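Shoes at the Door: how share houses sort out the front hall
Second-year project report, Everyday Design
Qianru Guo
Submitted 2024-05-14

Where the idea came from

I live in a share house with three other people and I trip over something nearly every time I come home. When our tutor, Seija Kokkonen, asked us to pick a small domestic problem and stay with it for the whole semester, I knew mine straight away. Everyone else seemed to be doing kitchens (fair enough, kitchens are fun) but I wanted the metre and a half behind the front door.

My question was pretty simple. Why do shoes end up beside the rack when there is room on it?

What I did

I looked at two share houses over April. One is ours, a weatherboard place built in 1955, with a hall so skinny you can touch both walls. The other belongs to Rafsan Ekanayake and his housemates and dates from 2000, so it has a proper entry with a cupboard. Both houses let me put in a rack and leave it for a fortnight, then swap it for a different one.

The first was the Plirkholm, which is tall and has tilted shelves. The second was the Wulard, a low one you can step past without turning sideways. It's 628 mm long, and that matters a lot in our hall because the meter box door has to swing open. I kept a notebook by the door and wrote down where shoes were when I left in the morning and when I got back. Theerawat Paisan did the same at Rafsan's place, with much neater handwriting than mine.

What happened with the tall rack

People hated the tilted shelves. Boots slid off them, and anything with a chunky sole wouldn't sit flat. By the end of the first week the bottom shelf was full and the top was holding junk mail and a bike pump. In our house the Plirkholm also blocked the light switch, which I should have measured for and didn't.

What happened with the low rack

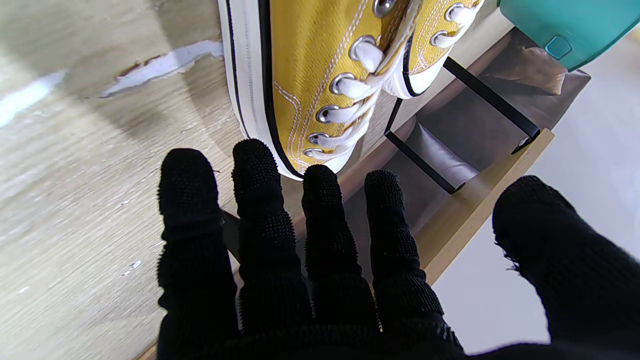 Low racks get used more, at least in these two houses, but they also collect a kind of fringe. People step out of their shoes, mean to lift them the last few centimetres, and leave them on the boards alongside. The mustard canvas sneakers on the floor next to the rack are exactly what I mean. They're lace-ups too, with metal eyelets and flat white laces, and lace-ups turned up in the fringe a lot in my notes. My guess is that once you've bent down and fiddled with laces you feel like the job's done! Slip-ons got kicked off further away, so they were either put on the rack properly or left in the middle of the hall.

Rafsan's cupboard hardly came into it. Shoes went in there when visitors were coming and otherwise it was for coats and the vacuum.

What I'd change

I'd keep the low rack and put a tray next to it, the same depth, and just call that part of the storage. Seija thought this was giving in a bit. I still think it's worth a go – wet shoes need somewhere to drip anyway. I'd also like a third house with kids in it, and a longer run, as a fortnight is short and people were on their best behaviour for the first few days. My notebook has gaps in it from the week I had a cold.

Thanks to Rafsan, Theerawat and both households for putting up with me.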